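工单主题：公共桌白色遥控器间歇无响应，受控端收不到指令
提交人：Kenza Morsy
受理人：Ebuka Fashola
复核：Loubna El-Sayed
所属站点：Stidton 二层，公共木桌
优先级：中
状态：已关闭（附观察项）

一、现象

提交人原文：“桌上那只白色遥控器时灵时不灵。按键后液晶窗有变化，受控端没有反应。拿起来再按，多数时候又好了。上周四之前没有注意到这个问题。电池换过一次，没有改善。”

补充询问后得到的信息如下。

故障不固定在某一个键上。电源键、上下调节键都出现过。
液晶窗显示正常，没有缺笔画，也没有变淡。
受控端为 Tokden 的接收模块，装在木桌正前方的墙上，接收窗朝向桌面，安装高度高于桌面。
同一受控端用备用遥控器操作，提交人试了几次，都有反应。备用遥控器平时放在柜子里，每次使用都是拿在手上按的。
遥控器没有摔过的记录。外壳没有裂纹。

提交人把故障描述为“遥控器老化”，申请直接更换。未批准，先做定位。理由：备件库存只剩备用的那一只，向 Fultier 下单的到货周期较长。

二、使用环境

该桌为浅色木桌面，平时遥控器不单独放置，搁在粉色圆盘里。盘子原来的用途是收拢桌上的小件，避免滚落或者被纸张盖住。同桌常驻物品还有一卷透明胶带。提交人确认，多数人在按键时不把遥控器拿起来，直接在盘里按，按完即走。

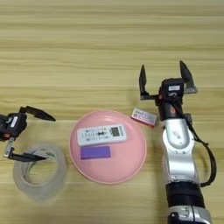
站点支持月刊 第 15 期　第 30 页

（续上页）

盘内横放是常见的摆法，遥控器长轴与桌沿平行。按这种摆法，遥控器的发射端朝向侧面，不朝向受控端。这一条在首次现场记录时没有写进去，复核人 Loubna El-Sayed 退回过一次，要求补充放置方向和盘沿高度的影响。以下记录为补充后的版本。

三、排查记录

记录 1　供电

取下电池仓盖。两节电池型号一致，方向正确。空载电压正常，按键瞬间压降在允许范围内。负极弹簧表面有轻微发暗，用无水乙醇棉签擦拭，装回后重测，压降读数无明显变化。
判断：供电不是主因。弹簧发暗记为观察项。

记录 2　发射

用带红外显示的测试卡对准发射端，逐键按下。全部按键都能使测试卡发亮，亮度一致。长按时连续发码，没有中断。
判断：发射管、驱动电路和键盘扫描正常。
备注：首次测试时测试卡亮度偏低。检查发射端的深色窗口，表面有一层发粘的薄膜，手指能摸到阻力。擦净后重测，亮度恢复。薄膜来源待查，见记录 5。

记录 3　接收

受控端断电后重新上电，自检通过。接收窗表面有灰，已用干布清洁。清洁前后用备用遥控器各测一轮，全部响应。
房间照明全开和全关两种条件下重复，结果相同，排除灯具干扰。
判断：接收侧正常。

记录 4　放置方式

固定操作人（Ebuka Fashola），固定按键（上调节键），每种摆法按键次数相同，每次间隔两秒以上，只记录受控端有无提示音。

摆法 A：手持，发射端对准受控端。70 次，全部响应。
摆法 B：遥控器平放桌面，发射端对准受控端。70 次，全部响应。
摆法 C：遥控器平放盘内，发射端对准受控端，但低于盘沿。70 次，出现漏收，响应将近 40 次。
摆法 D：遥控器平放盘内，发射端朝侧面。响应比摆法 C 更差，且与操作人站位有关。人站在侧面时，衣服会反射一部分信号，偶尔能收到。第 30 次之后没有继续，因为结论已经足够清楚。

摆法 C 和 D 之间交换过一次电池，又交换过一次遥控器（用备用件），结果趋势不变。备用件放进盘里同样漏收。
判断：主因为放置方式。盘沿遮挡叠加方向偏离，使到达接收窗的信号低于门限。提交人反映的“拿起来再按就好了”与此吻合。

记录 5　发射窗薄膜

薄膜为透明，略带粘性，乙醇可溶，边缘有一条直边。直边与常见胶带裁切边相似。询问 Kenza Morsy，得知之前有人用透明胶带把一张写有按键说明的纸条贴在遥控器端部，后来纸条脱落，胶带也被撕掉。纸条没有保留。
判断：薄膜为残胶，属次要因素。单独存在时，摆法 A 和 B 的响应不受影响；与盘沿遮挡同时存在时，漏收增多。清洁前用摆法 C 试过几次，几乎没有响应，次数太少，不列入统计。

记录 6　按键与显示

提交人曾怀疑液晶窗显示和实际发码不一致。逐键核对，显示切换与测试卡发亮同步，没有发现异常。
需要说明的是，这只遥控器为单向发射，液晶窗显示的是遥控器自身保存的状态，受控端没有收到时，窗上仍然会变化。两边状态因此会错开。用户看到数字变了就认为已经发出，离开后发现设备没有动作，再回来报故障。前几张同类工单（提交人分别为 Hanane Samir 和 Hanane Belhaj）大概率属于同一原因，当时按“重启后恢复”关闭，没有继续查。
同步方法：手持对准接收窗，关一次，再开一次，然后重新设置。

四、盘内物品复查

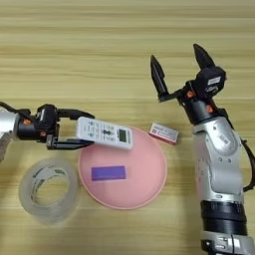

处理放置问题之前，先要确定盘子里到底该留什么。Kenza Morsy 希望保留盘子，理由是撤掉之后小件会散在桌上。复查时按物品是否会压到遥控器、是否会抬高或者挡住发射端来区分。盘内左下位置的那块紫色扁平长方块（样子像海绵或者橡皮）厚度不大，与遥控器同放时会把遥控器一端垫起，导致发射端仰角改变；垫起的方向如果正好相反，发射端会压得更低，漏收更严重。盘外靠右上的白色小盒，印有红色和粉色图案，不在遥控器与接收窗的连线上，不影响信号，位置不作要求。胶带卷在桌面左下区域，离盘子有距离，同样不影响信号，但按记录 5 的结论，今后不得再用于遥控器发射端。

垫起效应单独验证过。把长方块垫在遥控器尾端，发射端朝下，在摆法 C 的条件下几乎收不到；垫在发射端下方，发射窗高出盘沿，响应恢复到与摆法 B 相同。Ebuka Fashola 提出可以把长方块固定在盘内当垫块使用。Loubna El-Sayed 不同意，意见是垫块会移位，移位后故障又会回来，而且下一位使用者不会知道这块东西为什么在那里。采纳复核意见。

五、处理措施

1. 清除发射窗残胶。乙醇棉签单向擦拭，完成后用干棉签收一遍。已完成。
2. 遥控器移出圆盘，改放桌面，发射端朝向受控端。桌面后沿贴定位标记，标记使用纸质标签，不用透明胶带。已完成。
3. 圆盘保留，用于放其他小件。遥控器不再入盘。已口头通知该桌使用人。
4. 按键说明改为打印件，立在墙面插槽里，不贴在遥控器上。打印件由 Kenza Morsy 提供，内容增加一句：“液晶窗变化不代表设备已收到，请以提示音为准。”
5. 更换申请撤回。已通知 Fultier 采购接口人，订单未生成，无费用。
6. 前述两张旧工单追加备注，指向本工单，不重新打开。

六、未采用的方案

更换为无线电遥控器。Arai 有对应型号，不受遮挡影响，但受控端接收模块需要同时更换，墙面要重新走线。为一只摆放位置不对的遥控器改动固定安装，不合适。
加装第二个接收窗。Tokden 模块支持外接，备件有，工时也不长。暂不执行，如果观察期内复发再议。
更换更浅的盘子。盘沿再低也是盘沿，遥控器横放时方向仍然偏离，解决不了摆法 D 的问题。

七、回访

回访方式为现场查看加询问。

第一次回访：遥控器在标记位置，响应正常。提交人反映没有再遇到。
第二次回访：遥控器又回到盘里，横放。询问后得知有人擦桌子时顺手收进去，擦完没有放回标记处。当场放回。已在清洁交接单上加一行。
第三次回访：遥控器在标记位置，方向偏了一点，测试仍全部响应。说明平放桌面时方向余量较大，不要求完全对准标记线。

提交人回复（Kenza Morsy）：“现在能用。说明打印件字太小，站着看不清，麻烦放大一号。”
受理人回复（Ebuka Fashola）：已放大重打，旧的一张收回。
提交人回复：“可以了。另外备用的那只还要放回柜子吗？”
受理人回复：放回。电池取出，单独装袋，和遥控器放在同一格。长期不用时留在仓里容易漏液。
复核意见（Loubna El-Sayed）：同意关闭。今后同类工单在受理时先问两件事，一是按键时遥控器放在哪里，二是发射端有没有贴过东西。两项都填了再派现场。

八、观察项

负极弹簧发暗，二月例检时复测压降，如继续变化则更换弹簧片。
定位标记为纸质，擦桌子时可能受潮翘起，例检时一并查看，翘起就重贴。
残胶清除后的发射窗有轻微擦痕，不影响发射，不处理。

关联工单：Hanane Samir 提交的一张，Hanane Belhaj 提交的一张，均已关闭，已加备注。
知识库条目：红外遥控器漏收，放置方式类。条目由 Ebuka Fashola 起草，待 Loubna El-Sayed 审核后发布。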